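Liltier Two-Level Presentation Shelf, reviewed against our cell layout rules

Reviewed by Elba Orellana, Tullstead

We bought the Liltier shelf in July to replace a flat bench in the humanoid handling cell. The test was simple: does it let us meet the Larnbridge part presentation guideline without custom fixtures? Mostly, yes.

Assembly took 2 people 25 minutes. The guideline asks for a fixed datum at one end, even pitch between open trays, and a clear approach to the side of each tray. The upper level handles all three. Small parts go on the lower tier along the front edge, where a hand can reach them without passing over the trays.

Repeatability was good. Jaxon Ross logged 186 tray picks at reduced speed. Two failed, both after a tray had been set down off its mark. The shelf has no printed marks, so we added our own and wrote a check into the start-of-shift sheet.

The finish is the weak point. Gloss yellow is easy for people to see and hard on a head camera. Under overhead light it throws glare near the middle of the top, and our tray detector lost edges there until we lowered exposure. A matte option should be standard. The Ibarra shelf we tried earlier had one but flexed under load.

Documentation is thin. The manual gives no stiffness figure and says nothing about anchoring. Our risk assessment treats the shelf as movable, so its position is checked again after any contact with the arm. Buyers should do the same and keep the record with the cell file.

Rating: 4 out of 5. We have ordered a second unit for the packing cell, with delivery quoted at 24 days. 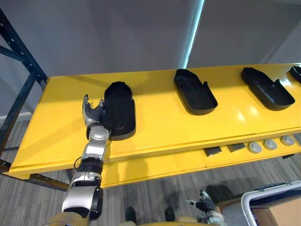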